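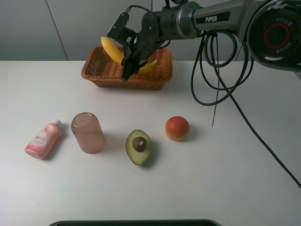
**wattle_bench** wrote:
Has anyone bought the Nernia subscription for their arm? I've been on the 18 day trial and I'm due to decide whether to pay. It's the hosted service where you send in your own demos and get a grasping policy back. I'm using fruit and a wicker basket as the test, with two bananas to deal with and a few other bits out on the table, including a halved avocado and a pink bottle. The arm is a PiPER. Setup took an afternoon and the docs are decent. My main gripe is the price once you go past the first 40 uploads.

**Re: Nernia subscription**
**kelpie23** wrote:
Had it since August. Fine for hard, regular stuff. I wouldn't pay for it if your job is produce. Ours bruised a lot of stone fruit until we turned the grip force down by hand, and there's no setting for that in the web panel. You have to edit the config file.

**wattle_bench** wrote:
Haven't had bruising so far, but I'm only doing short runs. Wrist view of a banana in the fingers:
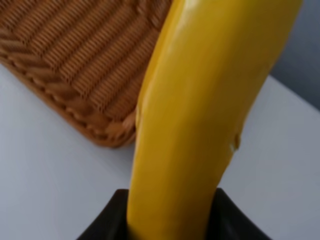
*Gripped at the base, basket behind.*

It favours the ends of the fruit over the middle. Not sure if that's my demos or their model.

**tarp_and_twine** wrote:
Your demos, I'd say. Mine grabs the middle every time and I'm on the same plan. I disagree with kelpie23 about produce too. I pack capsicums and mandarins with it and the reject pile is no bigger than when we did it by hand.

**kelpie23** wrote:
Mandarins have a thick skin. Try it on ripe peaches and get back to me.

**tarp_and_twine** wrote:
Fair enough, haven't done peaches.

**oldmate_servo** wrote:
Have a look at Jikedham before you pay. It's a one-off licence and runs on your own machine, so no uploads to count. The labelling tool is worse and support took around 23 hours to answer me, but they did answer. I wouldn't go back.

@wattle_bench, tie up those cables under the arm whichever one you choose. Mine snagged on a tray and pulled a connector out.

**wattle_bench** wrote:
Cheers, will sort the cables. Does Jikedham take demos recorded in the Nernia format?

**oldmate_servo** wrote:
Yes, through the import script. You'll need to rename the wrist camera stream first or it skips it.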